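Gripper trials FAQ

I get a lot of the same mail about the hand-held gripper comparison, so I'm putting my answers in one place. Last updated January 2020.

Which grippers did you try?
Two pairs, the Idar and the Skiltus. I had a Tuominen on order too, but it's still stuck at the shop, so please stop asking me how it feels!

How many runs did you do?
892 in all, split over 18 tasks. Some tasks are dull (put the stick in the cup, take the stick out of the cup) and those are the ones I learned the most from, because you stop thinking and start noticing your wrists.

Do you use both hands every time?
Mostly, yes. Even when only one gripper has a job to do, I keep the other one in my left hand so the two pairs get compared the same way.

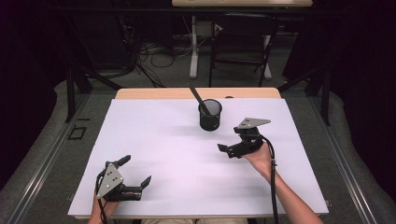
How long can you go before your hands get tired?
With the Skiltus I'm good for about 10 minutes, then I want a break. The Idar is lighter at the back and I can go quite a bit longer, but my thumb starts to complain.

Which one holds thin things better?
Idar, by a little. The Skiltus wins on anything chunky.

What do you record with?
Lolterent, the free version. It crashed on me 6 times in November and hasn't since the update, knock on wood.

Can I get the files?
Sure, just write and tell me which tasks you want. I'm slow with mail on weekends.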